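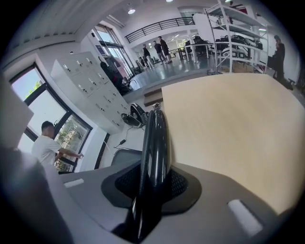
Figure 1. The study room during the day, window side, with the lockers and one of the tables.

Fresh Air and Free Tables: A Small Study of One Shared Student Room
Project report, Use of Indoor Space
Authors: Antigoni Kokkinos, Rimantas Ots
Supervisor: Hannelore Kasten
25 May 2023

1. Why we chose this room

Our group wanted to study a room which we use ourselves. The study room on the second floor of the Clornavness building is open to all students of the department, and we have both worked there since January. Many students complain that the air is heavy after lunch and that it is hard to find a free place, although the room is not small. We wanted to know if these two complaints are connected with the way the furniture stands.

In the beginning we planned to compare three rooms, but one of them was closed for painting and in the other the windows cannot be opened at all. Dr. Kasten advised us to stay with one room and to look at it more carefully.

2. The room

The room has a large window with black frames, divided into panes, and trees grow outside of it. In summer the leaves give some shade, which several students told us they like. A tall white cabinet with rows of small lockers stands against the wall. The tables have light wooden tops and the chairs are office chairs, some with a mesh back.

There are more lockers than regular users. According to the list at the reception, 26 lockers are given out in this semester, and nine of those were not opened during our observation. The students who do not have a locker put their bags and jackets on the floor or over a chair. We did not expect that this will be important for our question, but it was.

3. Method

We observed the room on nine afternoons and wrote down on a floor plan where people sat, where things were left, and when the window was opened or closed. We also put a small carbon dioxide meter on the table which is farthest from the window, and read it every half hour. Mairéad Keogh from the technical office lent us the meter and explained how to let it warm up before reading.

In addition we asked the students to fill in a short paper form. It had four questions about air, noise, light and storage. We received 26 forms back. Two of them had no answer about storage, so we left them out of that part only.

4. Results

4.1 Air

The highest value we read was 1004 ppm, on a rainy afternoon when the window stayed closed from lunch until evening. On the afternoons when somebody opened it for at least ten minutes, the value became lower by nearly 300 ppm before the next reading. This is a simple measurement with one meter only, and we do not want to say more from it than this.

More interesting for us was who opens the window. In our notes it is almost always a person who already sits close to it. In the forms, students from the far tables wrote that they feel the air is bad but do not want to walk across the room and disturb others. One of them wrote: "It is not my window."

4.2 Things on the floor

Bags, cables and chargers on the floor were marked on the plan every day. They collect in the space between the tables and the window, where there is more room to put them. A charger cable lying on the floor is a small thing, but people walk around it, and the way to the window becomes longer. Chairs without a person were also often used as a place for a coat. Other students understood such a chair as taken, and went away.

5. Proposals

We discussed the results with Ctibor Polák, who is responsible for the furniture in the building. He agreed to try the first two points in the autumn.

First, a free strip should be kept along the window so that everyone can reach it easily.
Second, the lockers which are not used should be offered for one day use, without a list.
Third, a row of coat hooks should be put near the door.
Fourth, a small card next to the window could ask people to open it for ten minutes after lunch.

6. Limits of the study

Our observation was only in the afternoons and only in spring. In the winter people will probably not open the window so gladly. We also know many of the students personally, and it is possible that they answered more politely than they would answer to strangers. The floor plans and the empty form are in Appendix A, the meter readings in Appendix B.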